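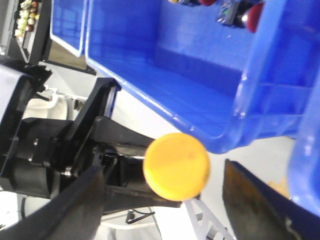 The Yellow One

Azra wanted the Binora gripper and I wanted the Nakness, so we'd bet a lunch on it, and by try 151 I was getting pretty hungry. Both had the same job: grab the yellow disc, put it in the big blue crate, don't be weird about it.

"Yours pinches," Azra said.

"Yours flings!" (It did. We'd found one behind the radiator that morning.)

I'd started talking to mine by then, which I'm not proud of. Come on, mate, nice and slow. I ran the wrist camera up on the big monitor and leaned in until all I could see was yellow and blue and those two black fingers, and I swear I felt it in my own thumb.

"You're holding your breath," said Azra.

"Am not."

She slid the takeaway menu across the desk, face down, and kept her hand on it. I pressed the key for 152.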